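Dolleo is a small language school for adults. We teach English and Portuguese in the evening to people who work during the day, mostly in shops, kitchens, warehouses and home care. We have two rooms above the Clikport building and a third one across the hall that we use in the winter term.

## How we started

Orathai Sukprasert opened the school with one class of 10 students. She had been teaching at a larger place where the shortest course ran nine months and had to be paid for up front. A lot of people asked for something shorter, so she wrote a 6-week course and taught it herself, twice a week, from 7 to 9 p.m.

Elie Issa joined the following May. He grew up in Lagos, worked in freight for years, and came to teaching late. He set up the Portuguese side and still does most of the timetable.

## What we teach

- **English, levels 1 to 4.** Speaking and listening first, with writing added at level 2.
- **English for work.** Phone calls, shift notes, forms, talking to a manager.
- **Portuguese, levels 1 and 2.** Level 3 runs when enough people sign up.
- **Open hour.** Free to anyone enrolled. Bring a letter, a lease or your kid's homework and a teacher will go through it with you.

Each course is six weeks long and costs $370, books included. You can pay in three parts. If you miss a week, you can sit in on the same lesson with the other group, provided there is a chair.

Classes are capped at 22. Most are smaller than that, and level 4 is always the smallest.

## How classes work

We place new students by talking to them for a few minutes. There is no written test. If the level turns out to be wrong, tell the teacher in the first two weeks and we will move you - the fee carries over.

Homework is short. We use the Numonero workbooks for levels 1 and 2, and our own sheets after that. The sheets are photocopied and some of them need retyping. We are working through them.

Level 1 starts with the words people need at home and at the table: cup, plate, cloth, bowl, please, thank you, a little more.
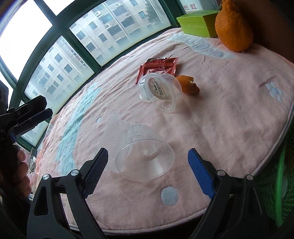
The open hour was what got me through level 2, Renata wrote on her end-of-course form, though she added that it ought to start later, as the bus from her side of town gets in at twenty past. We have moved it back half an hour for the coming term.

## Visiting and signing up

The office is open from 4 p.m. until the last class ends. Use the side entrance and take the stairs to the second floor. The elevator works, but you have to ask for the key at the Clikport front desk.

You can sit in on one lesson before you pay. Level 1 fills up first, so ask early for that one. Forms are at the office in English, Portuguese and Thai.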